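An Afternoon With the Grippers at Judholm

I went out to Judholm in April, after Raquel Vilela had asked me so kindly (and more than once!) to come and try the hand-held grippers for myself, and the cutlery turned out to be the best part of the visit.

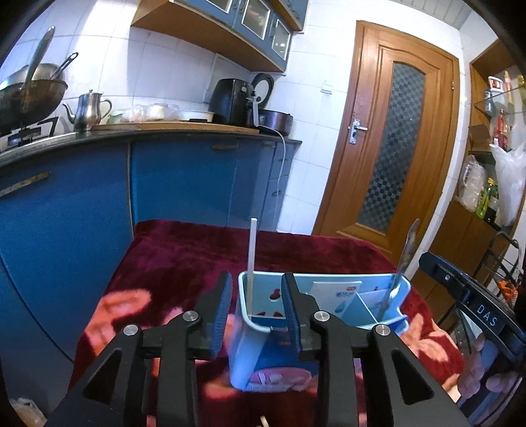 2 min read

Zhuoran Cao started me on the ribbed pads, and I went straight for a chopstick, which I thought would be easy. Well, it took me a good while to stop squeezing too early! Raquel has logged 275 grasps with this pair so far and says her own first ones were no prettier.

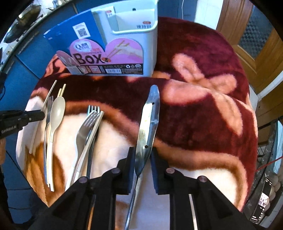

What I wanted to know was how the ribs compare with the smooth pads we use at Putero, and I asked Zhuoran more questions than was polite. With a long metal utensil like this one, narrow at the neck and broad at the head, I'd want the jaws down at the neck every time, and he likes it there too. We're borrowing a set in the fall.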